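Section 4: Setting up the dresser and the long wall

Right, if you've come straight here from Section 3 you should have the floor swept, the power on at the board and the kettle somewhere sensible. If you haven't done the kettle yet, go and do the kettle. I'll wait.

I wrote this guide for people taking on one of the Idudley units for the first time, mostly because I made a mess of mine and would have loved something like it. I'm using the Prerka glazed dresser (the tall one with glass doors up top and a counter part below) because it's what most of us seem to end up with. If yours is a different make the steps are much the same, but check your own leaflet for the fixings.

What you'll need

A spirit level, the longer the better
A pencil and some low-tack tape
The Prerka fixing pack, bag B (bag A is the shelf pegs, leave it sealed for now)
Plastic shims
A dust sheet
A second person for steps 5 and 6, and I do mean it

4.1 Choosing the wall

1. Look at both walls before you carry anything. In our units you get a brick wall and a plain painted one, and the dresser goes on the painted one. I know the brick looks lovely behind glass doors! I tried it. The courses aren't flat enough for a tall thing to sit flush, and the mortar is soft in places, so the brackets never pulled up tight.

2. Pick a spot beside the window, not in front of it. You want the daylight coming across the counter from the side.

3. Run a strip of tape along the wall at 2000 mm from the floor. That's the height of the bracket line on the Prerka. Measure from the floor at both ends, don't just measure once and trust the level, as these floors wander.

4. Check for pipes and cables with a detector, above and below the tape.

Caution: do not drill anywhere near the pipe run where the wall meets the ceiling. If you're not sure what a pipe carries, ask the site office before you start.

4.2 Standing the dresser up

5. Take the glass doors off first. They lift off the hinge pins with a quarter turn of the little lever inside. Wrap them in the dust sheet and put them flat somewhere you won't tread on them (under a table is good, on a table is asking for it).

6. With your second person, stand the lower part against the wall, then lift the upper part onto it. Line up the two dowels at the back before you let the front down. You'll feel it drop - if you don't feel it drop, it hasn't.

7. Put the level on the counter and shim the feet until it reads true both ways. Mine needed three shims on the window side and none on the other.

8. Fix the brackets from bag B. Hand-tight only, then check the level again, then tighten fully.

Note: the older Jadmont dressers have a single bracket in the middle. They're fine, but use the longer screw.

9. Rehang the doors and open them both all the way. If one catches, slacken its lower hinge, nudge it over and try again. The gap between the pair should look even from top to bottom.

10. Now open bag A and peg the shelves. I set mine 308 mm apart, which takes the big storage jars with a bit of room for fingers, and left the lowest one at 152 mm for trays.

4.3 The brick wall

Leave the brick bare if you can. The building went up in 1982 but the bricks look as if they've had a life before that, all rusty reds with odd scorched dark ones dotted through, and I think they do the decorating for you. A table goes very nicely in front.

11. Brush the wall down from the top with a soft broom, before the table goes back. You'll get more dust than you expect.

12. Pull the table forward by a hand's width so you can get at the bottom courses later with the hoover.

13. Stand in the middle of the room and look at it all together, ceiling included. The white ceiling and the skylight throw a lot of light back down, so this is when you'll spot a wonky door or a shelf that's crept.

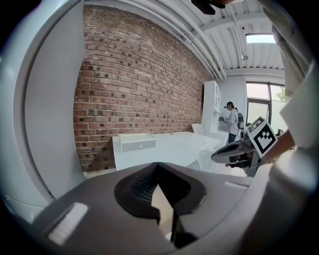

4.4 Lights and blinds

14. Try the room in daylight before you buy any extra lamps. I bought two Valdovinos clip lamps in my first week and one of them is still in its box.

15. If you do want one, clip it inside the upper cupboard, on the side away from the window, and feed the flex out through the hole at the back.

Caution: keep the flex clear of the door hinges. They will nip it.

16. Blinds are up to you. Ours get full sun on the counter by late May, so anything that fades should go on a lower shelf or in a drawer.

Once the lamps are sorted, move on to Section 5 for the sink and the worktop edging. Keep the spare shims, you'll want them there too.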